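리르크몬트 공유주방, 조리대 정리 마치고 다시 문 열어

입력 2022년 8월 7일

플룬다드 주민회관 1층의 리르크몬트(Lirkmont) 공유주방이 조리대 정리를 마치고 이용을 재개했다. 이번 작업은 새 가구를 들이지 않고 기존 물건의 자리를 다시 정하는 방식으로 진행됐다. 회관 측에 따르면 지난해 11월부터 올해 7월까지 접수된 이용 건수는 1,779건이며, 이용자 의견 가운데 108건이 조리대 공간과 물건 위치에 관한 것이었다.

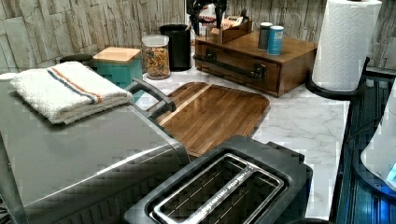

생활·지역

흰 대리석 무늬 조리대는 그대로 쓴다. 회색 오븐과 뚜껑 달린 보관 용기, 도마도 계속 조리대 위에 둔다. 아침 시간대 이용자가 가장 많이 찾는 물건이라는 점을 고려했다. 청록색 사각 통과 투명한 용기는 벽 쪽에 놓고, 앞쪽은 재료를 손질하는 자리로 쓰도록 했다.

줄무늬가 있는 흰 수건은 접어서 보관한다. 오븐 위에 수건을 올려 둘 수 있는 것은 오븐을 쓰지 않을 때뿐이며, 예열하기 전에는 반드시 치워야 한다. 수건은 시스테르나스(Cisternas) 세탁소에서 일괄 세탁하고, 젖은 수건은 주방 입구의 수거함에 넣는다.

공용 식재료 이용 방식도 일부 바뀌었다. 시리얼 등 마른 식품은 이용자가 먹을 만큼만 덜어 가고 뚜껑을 닫아 두면 된다. 개인이 가져온 식품은 조리대에 보관할 수 없다. 이름을 적어 복도 쪽 선반에 두어야 하며, 보관 기간은 이용 당일까지다.
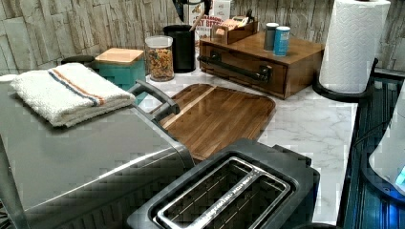
토스터는 두 칸짜리 한 대를 함께 쓴다. 사용 후에는 플러그를 뽑고 충분히 식힌 다음 부스러기를 털어야 한다. 나무 도마는 빵과 채소, 과일용으로만 쓰고 물에 담가 두지 않는다. 육류와 생선은 개수대 아래 칸에 있는 별도의 도마를 이용한다. 나무 조리도구는 씻어 말린 뒤 검은색 원통형 꽂이에 넣는다.

정리에 든 비용은 탈텍스(Taltex)가 회관에 낸 후원금에서 충당했다. 남은 금액은 행주와 수세미를 사는 데 쓰인다. 회관 회원은 무료로 주방을 이용할 수 있고, 비회원 이용료는 한 번에 2,000원이다. 현재 등록 회원은 487명이다.

이용 시간은 오전 8시부터 오후 7시까지이며 마지막 입장은 오후 6시다. 단체로 이용하려면 사흘 전까지 회관 안내 창구에서 신청해야 한다. 바뀐 이용 수칙은 주방 입구와 안내 창구에서 받아 볼 수 있다.

플룬다드 지역소식 편집부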